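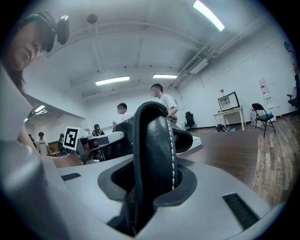
Wirkel Pince, kit de saisie portatif
Fiche du kit et du jeu de démonstrations fourni
Version du document : 7

Présentation

Le kit Wirkel Pince sert à enregistrer des gestes de manipulation faits à la main, sans bras robotisé sur place. L'opérateur tient une pince dans chaque main, effectue la tâche, et le kit enregistre la vidéo, l'ouverture des doigts et la position de chaque pince. Les données peuvent ensuite servir à entraîner une politique de commande pour un bras équipé de l'effecteur Atard.

Le dépôt contient cette fiche, le logiciel d'acquisition Odera, les plans des pièces d'usure et un jeu de 2000 démonstrations enregistrées avec le kit. Il s'adresse aux équipes qui ont acheté ou loué le matériel, et à celles qui veulent examiner les données avant de se décider.

Contenu de la mallette

Deux pinces portatives, gauche et droite
Deux sangles de main
Un casque de consignes audio
Un jeu de cartes de repérage à motif carré noir et blanc
Une station d'accueil pour la charge et le transfert
Quatre jeux de doigts de rechange
Une clé de réglage pour le serrage des doigts

L'ordinateur n'est pas fourni. Odera fonctionne sous Linux. Une version Windows existe pour la relecture des séquences, mais elle ne permet pas l'acquisition.

Mise en service

Charger les deux pinces sur la station jusqu'à extinction du voyant orange. Installer Odera avec le script install.sh, puis lancer odera-check. Le programme vérifie la liaison avec chaque pince et affiche l'espace disque restant. En cas d'échec sur une seule pince, la reposer dix secondes sur la station et relancer la commande.

Passer la main dans la sangle avant de prendre la poignée. La sangle doit tenir la pince sans que les doigts aient à serrer. Un réglage trop lâche se voit tout de suite dans les données : la pince pivote au moment de la saisie et la trajectoire présente un décrochement.

Calibrer au début de chaque séance et après chaque changement d'opérateur. Placer les deux pinces face à face, cartes de repérage dégagées, puis ouvrir et fermer complètement chaque pince trois fois. La commande odera-calib indique l'écart mesuré. Au-delà de 7 millimètres, recommencer. Si l'écart persiste, contrôler que les cartes ne sont ni gondolées ni rayées.

Conditions d'emploi

Le système fonctionne en éclairage intérieur ordinaire. Les tubes fluorescents anciens peuvent produire un scintillement ; régler alors la fréquence secteur à 50 Hz dans le fichier config.yaml. Éviter les plans de travail en verre ou en métal poli.

Plusieurs postes peuvent travailler dans la même pièce à condition d'utiliser des cartes de repérage de séries différentes. Deux postes munis de la même série se perturbent dès que les cartes de l'un entrent dans le champ de l'autre.

Le jeu de démonstrations Wunis

Le jeu fourni s'appelle Wunis. Il compte 2000 séquences réparties sur 50 tâches de table : ranger des couverts, plier un torchon, visser un bouchon, empiler des boîtes, trier des pièces par taille, etc. La liste complète figure dans taches.csv. La collecte s'est achevée en novembre.

Chaque séquence occupe un dossier et comprend :

gauche.mp4 et droite.mp4, vidéo de chaque pince
poses.csv, position et orientation horodatées
ouverture.csv, écartement des doigts en millimètres
meta.json, tâche, numéro de poste, version du micrologiciel

Les séquences ratées ont été conservées. Elles portent la valeur echec dans le champ resultat de meta.json. Par défaut, le script de chargement les écarte ; l'option --tout les inclut.

Personnes présentes dans les vidéos

Les visages sont floutés automatiquement dans les fichiers distribués. Le traitement laisse passer certains visages de profil ou partiellement masqués. Toute séquence concernée peut être signalée par l'outil de suivi du dépôt ; elle est retirée le temps d'être retraitée. Le son n'est pas distribué.

Limites connues

Le kit ne mesure pas la force de serrage. Les tâches qui en dépendent, comme la manipulation d'œufs ou de fruits mûrs, donnent des résultats irréguliers une fois transférées sur le bras.

Le suivi de position se dégrade quand une pince passe longtemps derrière l'autre. Odera marque ces passages dans poses.csv avec un indice de confiance inférieur à 0,5.

La pince droite des premiers exemplaires a un ressort plus dur. Il est échangé gratuitement sur demande.

Les droitiers sont nettement majoritaires parmi les opérateurs de Wunis. Les tâches à une main sont donc surtout représentées du côté droit.

Achat, location et assistance

Le kit est vendu seul ou loué au mois, avec une caution. La location comprend le remplacement des doigts usés. Prévoir 96 heures entre la commande et l'expédition pour un kit standard, davantage si des doigts sur mesure sont demandés.

Pour une demande d'assistance, joindre le fichier odera.log et le numéro inscrit dans le couvercle de la mallette.

Licence

Code d'Odera : licence MIT. Jeu Wunis : CC BY-NC 4.0. Les plans des pièces d'usure sont réservés aux détenteurs d'un kit et ne peuvent pas être redistribués.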